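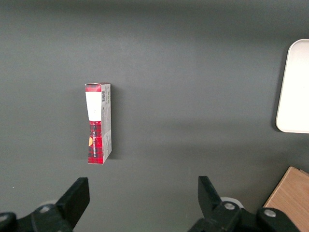 Station Check Before Recording - Wrist Camera Picks, Small Box Set
Brandcombe, Bench Work

March - Sugeng Goh
Last updated: March, 4:10 p.m.

Use this list at the start of each block of 40 episodes and again after any change to the bench. Mark OK, FIX or N/A. Comments go under the item they belong to.

1. Camera view
1.1 Both finger tips visible along the bottom of the view, with the jaws open. OK
1.2 Target box fully in view at the start pose. OK
1.3 Lens wiped, no smear in the middle. OK
Comment: The box is sharp enough for training. The small lettering down the plaid face can't be read, and neither can the text on the side panel. We don't use the printing for anything in this set, so leave the focus where it is.

2. Lighting
2.1 One main direction of light, shadow soft. OK
Comment: Light is from the upper left, shadow on the right side of the box. Keep it that way for the whole block. If someone moves the lamp, close the block and start a new one.
2.2 No blown-out areas on the target. OK
2.3 No blown-out areas elsewhere. FIX
Comment: The white piece at the right edge is nearly all glare on top. It pulls the auto exposure around when the wrist turns toward it. Lock exposure before episode 1 - the Nasution recorder drops the lock when it restarts, so check again after a restart.

3. Bench surface
3.1 Gray top clean, no tape or crumbs. FIX
Comment: White speck on the table near the left finger. Wipe before the next block. Specks have ended up in the same spot for whole sessions before, and then every clip has it.
3.2 Side objects placed according to the layout card. OK
Comment: White piece and wooden block are both on the right, partly out of view. Fine for this layout. Do not straighten them between episodes.

4. Target object
4.1 Right box for the task name. OK, red and black plaid.
4.2 Box standing upright before the operator takes the controls. OK
4.3 Box condition noted. OK
Comment: Scuff at the top corner, edges a little worn. Still usable. Swap it out if the cardboard starts to give when gripped. A crushed box closes at a different width and the Zenis labeling script will sort those clips as misses.
4.4 Start position changed from the last episode. N/A, first of block.
Comment: Move the box by hand between episodes, anywhere the arm can reach. Operators tend to put it back left of center. Try the open area toward the right as well.

5. Gripper
5.1 Finger bolts snug, checked with the short key. OK
5.2 Jaws fully open at the start. OK
5.3 Nothing caught between the fingers. OK
5.4 Stop button tested, operator can reach it sitting down. OK
Comment: Test with the arm powered, away from the bench objects. Hands off the table before power comes back on.

6. Recording
6.1 Task sentence typed the same way as on the card. OK
6.2 Episode limit set to 90 seconds. OK
6.3 Failed grasps kept and marked, not deleted. OK
Comment: Two operators were still deleting these last month. Flelar asked for them in the delivery. The target is 2000 episodes, and marked failures count toward it.
6.4 Free disk space checked. OK

Open items: 2.3, 3.1. Recheck both before the next block and initial next to the item.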